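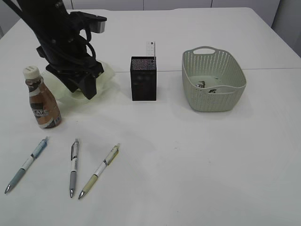 Mayor Pledges to Ban Drizzle by Spring

Oct 5, 2018

My dear readers, I have been up since before the birds with a pot of coffee and a phone that would not stop buzzing, and I can now bring you the story the Humadlow Gazette was too timid to print (or too busy, they had the pumpkin weigh-in).

Mayor Banafsheh Ghorbani, running for her second term on the slogan "You Remember Me," told a packed room at the Grotilon Hotel last night that if she is re-elected she will outlaw drizzle inside the town limits. Proper rain will still be allowed. So will snow, with a permit. But drizzle, she said, thumping the lectern so hard that her water glass walked off the edge of it, "has had the run of this town since 1972, and I for one have had enough!"

Well, the place went wild. A man behind me stood on his chair and had to be helped down again, and the high school band struck up something that may have been the national anthem.

I got hold of the plan itself through a source in the parks department who wishes to be known only as Gravy. It runs to 173 pages, and 70 of those are a drawing of an umbrella, spread out so you have to tape it together on the living room floor (I did, and the cat has claimed it). The rest sets up a Drizzle Patrol with hats, a hotline, and fines starting at 2 dollars a drop. Who pays the fine is left blank, though somebody has penciled in "clouds?" in the margin.

Her opponent, a retired dentist whose yard signs have been printed upside down since March, came out swinging. He says he was against drizzle years before she was, and that under his plan it would simply be moved over the county line to Fendent, where they have it coming. Fendent's town council replied with a letter one word long that I can't put on a family blog.

I did ask the mayor, as she was getting into her car, how a person stops drizzle. She looked at me very kindly, the way my aunt used to look at me when I asked where the old dog went, and said the hats would be waterproof.

The debate is next week at the bowling alley, lanes one through four. I'll be there with my notebook and a plate of the nachos, and if you see me, do come over and say hello!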